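Zelia serving tray, large, black - six months of daily use

Reviewed Friday, November 28, 2025 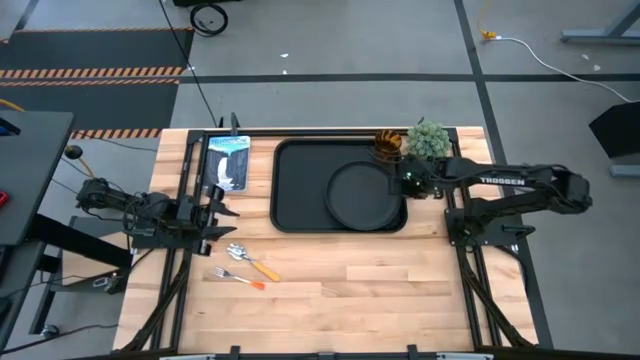

Why I bought it

I had been carrying plates and mugs up from the kitchen by hand, two trips each time, and I wanted one tray big enough for a meal for two. I looked at three. The Genditz bamboo one was nice to hold but had slots cut for handles that let drips through. The Rocha was heavier than it needed to be with nothing on it. The Zelia cost £36, was in stock, and came in plain black, so I ordered it in June and have used it most days.

Size and fit

It is a rectangle with a low rim. Two dinner plates fit side by side if they are the ordinary sort. Our wide pasta bowls do not, and one has to sit half over the other, so on pasta nights I still make two trips. Before ordering, measure your own plates and check them against the inside size. The shop page gives the outside size first and the inside size much further down, and the difference is bigger than you would think.

It will not go in our cupboard flat. It lives on its edge between the bread bin and the wall.

Carrying

The handles are part of the rim, with room for four fingers on each side. I have large hands and they are fine. With a full teapot at one end the tray wants to tip, as any tray would, and I have got used to loading the heavy things in the middle and the light things round them. There is a little flex when it is full. It worried me for the first week and I stopped noticing after that.

Going upstairs I would have liked a taller rim. A glass has slid as far as the edge more than once, though none has gone over.

Grip

The listing calls the surface non-slip. I would call it less slippery than some. Mugs with an unglazed ring on the bottom stay put. Smooth glasses move when there is any water under them, and a cold glass in summer soon makes its own water. I now put a folded tea towel or a piece of shelf liner down first if I am taking drinks into the garden. The Zerum tray my sister has is rubbery all over and grips much better, but it holds on to crumbs and takes longer to wipe.

The underside has four small pads. One came off in August and I stuck it back with ordinary glue. It has stayed on.

Cleaning

Wipe it with a damp cloth and dry it straight away. If you let it dry by itself you get white marks, which show up badly on black, and our water is hard. Vinegar takes them off. Tomato, curry and coffee have left nothing behind.

The care card says hand wash only. I put it through the dishwasher once by mistake, on a normal wash, and it came out the same shape, a bit duller on one side. I have not done it again.

How it has worn

There are fine scratches in the middle, all from the bottoms of plates. You see them if the light comes from the side and not otherwise. The corners are unmarked, even the one I knocked on the door frame. The rim has one small chip near the left handle and I do not know how it got there.

Dust is the other thing. Black shows it within a day, so if you want a tray to leave out on an ottoman or a coffee table I would pick the grey or the cream. For carrying food and then putting away, it makes no odds.

Delivery and price

It came in four days in a box far too large for it, wrapped in paper, with no plastic. I have since seen it at £36 in two other shops and once a few pounds lower in a sale. There is a set with a smaller tray for £76, and I cannot see that being good value unless you have a use for both. The small one on its own is only a little bigger than a sheet of paper, going by the sizes given.

Would I buy it again

Yes, at the same price. It is light, it wipes clean and it carries two ordinary dinners. I would not buy it mainly for drinks, and I would not buy it for a house where it will be on show all day.

Four out of five. I have taken the one off for the grip - if Zelia did the same tray with a better surface and a slightly higher rim I would swap tomorrow.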